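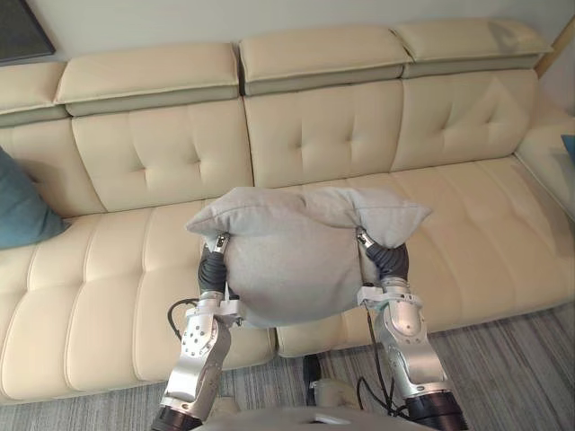

Los dos brazos con un cojín gris, sobre el sofá del taller.

Convocatoria: participantes para un robot doméstico de dos brazos

Taller compartido Cestow, Gotevville
Plazo de solicitud: hasta finales de agosto
Plazas: 6

Qué buscamos

En el taller Cestow estamos construyendo un robot de dos brazos para ordenar una sala de estar. El proyecto se llama Garg y se hace por las tardes, con herramientas de taller y con el dinero que ponemos entre los socios. Abrimos seis plazas para personas que quieran trabajar en él desde septiembre hasta que acabe el invierno.

No es un empleo. No hay contrato ni sueldo. El taller paga el material, el seguro de accidentes y el transporte público de quien venga de fuera de Gotevville. Quien participa queda exento de la cuota de socio mientras dure el proyecto y puede usar el resto de las máquinas en el horario general, una vez hecho el curso de seguridad.

En qué punto está el proyecto

La base y los dos brazos están montados. El cableado es provisional y hay que rehacerlo. Los brazos se manejan de dos maneras: a distancia, con una persona a los mandos, y con movimientos grabados que el robot repite. La segunda manera falla en cuanto el objeto está unos centímetros fuera de su sitio, y con los objetos blandos falla más.

Por eso hemos empezado por los cojines. Un cojín se deforma al apretarlo, no tiene una cara buena para agarrarlo y pesa tan poco que los sensores de los motores apenas lo notan. Si se aprieta poco, se escurre. Si se aprieta mucho, el relleno se va hacia las esquinas y la funda se arruga donde toca la pinza. Levantarlo entre las dos manos, girarlo y dejarlo apoyado en el respaldo es la tarea de este primer bloque. Después vendrán las mantas dobladas y, si queda tiempo, la ropa.

Hasta ahora tenemos 187 intentos grabados y anotados. Queremos llegar a 2.277 antes de cerrar el proyecto. El número sale de multiplicar las tareas, las posiciones y los tipos de funda que hemos puesto en la hoja de pruebas, que se envía a quien la pida.

Las plazas

Montaje mecánico (2 plazas). Revisión de las pinzas, los soportes de las muñecas y las fundas de los brazos. Diseño e impresión de piezas nuevas. Hay que desmontar las dos muñecas al menos una vez durante el otoño para cambiar la tornillería, y conviene que lo hagan las mismas personas que después las vuelven a montar. Se pide soltura con herramienta de mano y haber impreso piezas en 3D que luego hayan tenido que aguantar carga. Se valora saber leer un plano acotado.

Cableado y electrónica (1 plaza). Rehacer el recorrido de los cables en los dos antebrazos, con holgura suficiente para el giro completo de la muñeca y sin bucles que puedan engancharse en los muebles. Etiquetar todo. Añadir un segundo pulsador de parada de emergencia en el lado del público. Se pide experiencia en soldadura, en crimpado de conectores y en buscar averías con polímetro. No hace falta titulación.

Programación del control (1 plaza). Coordinar los dos brazos para que la presión sobre el objeto sea pareja, y escribir la rutina que abre las pinzas cuando se pierde el agarre. El código está en Python, con una parte pequeña en C++. Se pide haber mantenido un programa escrito por otros. La documentación actual es escasa y completarla forma parte de la plaza.

Manejo a distancia y registro (2 plazas). Llevar los brazos desde los mandos, repetir cada tarea las veces que indique la hoja y anotar el resultado. No se pide experiencia previa. Se pide paciencia, porque una sesión consiste en hacer lo mismo muchas veces seguidas y en apuntarlo igual la última vez que la primera. La formación dura dos tardes.

Las plazas no son estancas. Quien entre en montaje puede acabar haciendo sesiones de mandos y al revés, siempre que el trabajo propio esté al día.

Horario

Dos tardes por semana, de 18.00 a 21.00. Las tardes concretas se fijan entre todos cuando el grupo esté completo. Hay además una jornada larga al mes, de 10.00 a 17.00, para los trabajos que exigen dejar el robot parado.

Pedimos asistir a tres de cada cuatro tardes. Si alguien falta más de tres semanas seguidas sin avisar, ofrecemos la plaza a la lista de espera.

Lugar y medios

El robot está en la planta baja, en la zona de pruebas que hemos amueblado como una sala de estar. El resto del taller tiene bancos de trabajo, torno pequeño, fresadora, tres impresoras 3D, puesto de soldadura y almacén de tornillería. La entrada y los aseos de la planta baja son accesibles en silla de ruedas. La entreplanta, donde está el torno, no lo es.

El perfil de aluminio y los rodamientos los compramos a Fleladeck con descuento de socio. Los pedidos se hacen una vez al mes y se agrupan, así que las piezas que no se hayan pedido a tiempo esperan al mes siguiente. Cada participante de montaje y de cableado dispone de 40 euros mensuales para compras menores, que se justifican con tique.

Requisitos generales

Tener 18 años cumplidos.

Hacer el curso de seguridad del taller antes de la primera sesión. Es gratuito y dura una mañana.

Entender el castellano hablado y escrito. Las anotaciones y la documentación se llevan en castellano.

Aceptar las normas de trabajo con el robot, que se resumen a continuación.

Normas de trabajo con el robot

Los motores no se alimentan con una sola persona en la sala. Siempre hay alguien en los mandos o en el teclado y otra persona junto a la parada de emergencia.

Con los brazos alimentados no se entra en su alcance, tampoco para recolocar un cojín. Se corta, se recoloca y se vuelve a dar tensión.

Pelo recogido, sin colgantes y sin mangas sueltas.

Ningún cambio en los límites de fuerza o de velocidad sin apuntarlo en el cuaderno y sin que lo haya leído la persona que lleva el control.

No se traen animales a la zona de pruebas.

Qué pasa con los resultados

Los planos de las piezas, el código y la tabla de intentos se publicarán con licencia libre al terminar. Cada participante decide si quiere figurar con nombre, con apodo o de ninguna manera. Las grabaciones de las sesiones se hacen con las cámaras del robot y pueden recoger las manos o la ropa de quien se acerque; antes de publicar se revisan y se retira todo lo que permita reconocer a una persona.

El taller no tiene intención de vender el robot. Si algún participante quiere aprovechar su propia parte del trabajo para otra cosa, la licencia lo permite.

Cómo presentarse

Enviar un correo a la dirección de contacto del taller, con el asunto «Garg», y contar en una página como máximo:

qué plaza o plazas interesan, por orden de preferencia;
qué se ha construido, reparado o programado antes, aunque saliera mal;
qué tardes de la semana son imposibles;
si hace falta alguna adaptación para trabajar en el taller.

Se pueden adjuntar hasta tres fotos de trabajos propios. No hace falta currículum ni carta de recomendación. Para las plazas de manejo a distancia basta con responder al primer y al tercer punto.

También se puede dejar la solicitud en papel en el buzón de la entrada, con un teléfono.

Selección

Leeremos todas las solicitudes en la primera semana de septiembre. A quienes encajen les pediremos que vengan una tarde a ver el robot y a hacer una prueba corta: en montaje, cambiar una pieza de una pinza de repuesto; en cableado, preparar un conector; en control, leer un fichero del proyecto y comentarlo; en manejo a distancia, media hora de mandos con los cojines. La prueba sirve también para que cada cual vea si el trabajo le interesa.

Contestaremos a todo el mundo, con plaza o sin ella. Las solicitudes que queden fuera pasan a la lista de espera, salvo que se indique lo contrario, y se borran al acabar el proyecto.

Preguntas que ya nos han hecho

¿Se puede participar desde casa? Solo en la plaza de control, y solo parte del tiempo. Una de las dos tardes semanales tiene que ser presencial.

¿Hay que ser socio? No. Tampoco hay obligación de hacerse socio después.

¿Sirve para prácticas de estudios? Podemos firmar un certificado de horas. No podemos firmar convenios.

¿Se puede ir a ver el robot antes de solicitar plaza? Sí, en agosto, a partir de las 18.00, avisando por correo. En las visitas se ve funcionar si hay dos personas del proyecto en la sala.

¿Aceptan cojines? Sí, de cualquier tamaño y relleno. Interesan sobre todo los de funda resbaladiza, que son los que menos hemos probado. No se devuelven.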